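Hola Community Help > Equipment and Purchasing > Arms and grippers

Budget for a small arm that handles dishes: what did we forget to count?

Posted 30th July by nakpan_lab_buyer

Hello to all. I am responsible for the purchasing in a small group, and this is the first time that I must plan money for a robot arm. Before this I bought ovens, scales and computers, so please be patient with me if I ask something simple.

The work is kitchen work. We want one arm on a counter that takes plates out of a dish rack and puts them in a pile, and later also the opposite direction. The plates are usual round household plates. There is one rack, one counter and one wall behind. No moving base, no second arm, at least for this year.

I have two offers. The first is from Stirninau and contains the arm, the controller, a two-finger gripper with soft fingers, and cables. The second is from Jendcombe and it is cheaper, but the gripper comes with hard fingers and the wrist camera is not included. When I asked Jendcombe for a camera they gave me the price of the camera only, and when I asked how it is attached to the wrist they wrote "bracket on request". I do not know if this is normal.

My questions are these:

How much of the budget should I keep for things that are not the arm? My manager proposes nothing, because "the offer is complete".

Is it a false economy to take the hard fingers and change them later?

Should the camera be at the wrist, or fixed on the wall, or both? Each one costs money and also time for the person who installs it.

The order must be signed in August, otherwise we wait for the next budget. Thank you in advance for any experience, also the bad ones.

rackandpinion
Member, 83 posts

Take the cheap one. An arm is an arm. We bought the expensive package two years ago and we are using maybe half of it. You can print fingers yourself.

For the camera just put a webcam on a tripod and see how it goes. If you don't like it you lost very little.

slow_and_level
Member, 1758 posts

I must disagree a little with the answer before me, but not with all of it. I planned two cells of this kind, both for dishes, and both times I made errors in the budget. I will write what I learned, in the order in which it cost us money.

First, your manager. The offer is complete for a person who sells arms. It is not complete for a person who needs plates moved. In our first cell the arm with gripper was 72 percent of what we finally paid. The rest was the mounting plate, a stiffer table, the camera and bracket, lamps, spare fingers, an emergency stop in a place where a human can reach it, freight, and the yearly fee for the software. The fee was in the offer in small letters, for the first year only. Ask both firms in writing what the second year costs. I would ask also who pays the transport if a joint must go back for repair.

Second, the fingers. Here I have a strong opinion. With hard fingers on ceramic plates you need good position and good force control, and you will pay for that in engineering hours. Soft fingers forgive some error. But they wear out, they tear on the wires of the rack, and they are thicker than you think. Thickness is important when plates stand in a row. Measure the space between two plates in your rack, at the rim, and compare it with the finger thickness in the data sheet. I did not do this. Our first fingers did not go between the plates at all and we bought a second set, which took six weeks. Order 3 spare sets from the start, it is cheaper together. This is the one place where I would say no to printing by yourself, unless somebody in your group has done it before and has time.

Third, the camera. For dishes I would choose the wrist camera if I can have only one. A fixed camera sees the rack always from the same side, and when the arm goes in to take the plate, the arm itself covers the plate. The wrist camera comes near and sees the rims. It has its own problems, and you should know them before you pay. One of the fingers will often cover a part of the view. The picture gets soft when the arm moves, so you want a camera with short exposure, and then you want more light, and then you have lamps in the budget again. Also check the nearest focus distance. Many small cameras are not made for an object so close.

What you get from the wrist near the rack is plates seen from above and at an angle, one rim over the next.
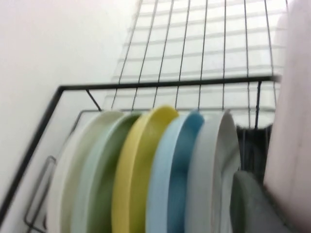 So do the planning for the camera together with the planning for the objects. Plates of different colors are a kindness to your software, as it has an easier job to say where one ends and the next begins. If in your real work all plates will be white, then test with white plates before you sign, and ask the seller to do it in front of you. A pale plate near a pale wall is much harder than a yellow one. The same is valid for the rack. Thin black wires are easy for the human eye but a depth camera can lose them, and then the arm believes there is free space where there is wire. We bent one rack in this way. Racks are cheap, but I would write two extra racks of the same model in the budget, because after one year the shop does not have this model anymore and you must teach everything again.

About the bracket "on request": it is normal, and it is also where they make some profit. Ask for the drawing with the hole pattern of the wrist flange. If they send it, any small workshop can make the bracket. If they do not send it, I would take this as information about how the support will be.

Between your two offers I cannot choose for you without the prices, but please add to the Jendcombe offer the camera, the bracket, the soft fingers and two weeks of one person, and then compare. For us the difference became small.

For the part that is not the arm I would keep one third of the total. If your manager says it is too much, show him the list above and let him remove lines one by one with his own signature.

nakpan_lab_buyer

Thank you both, and specially for the list. I measured the space between the plates this morning and it is less than the finger thickness in the Stirninau data sheet, at least when the plates stand in neighboring slots. They have a thinner type but it is not in the offer, so I wrote to them. I also asked both firms for the second year fee. Jendcombe has answered already and sent the drawing of the flange without any discussion, which I did not expect.

One more thing, if somebody knows: does the stiffer table have to be bolted to the floor, or is the weight enough? Our floor is rented with the building and I need a permission for every hole.

slow_and_level

For a small arm at low speed the weight was enough for us, with adjustable feet and a heavy steel plate on the lower shelf. Put the arm at full reach, move it at the highest speed you will allow, and look if the camera view shakes after it stops. If it shakes, add weight first and ask for the holes later. Write the steel plate in the budget too, and check if the delivery brings it up to your room or only to the street door.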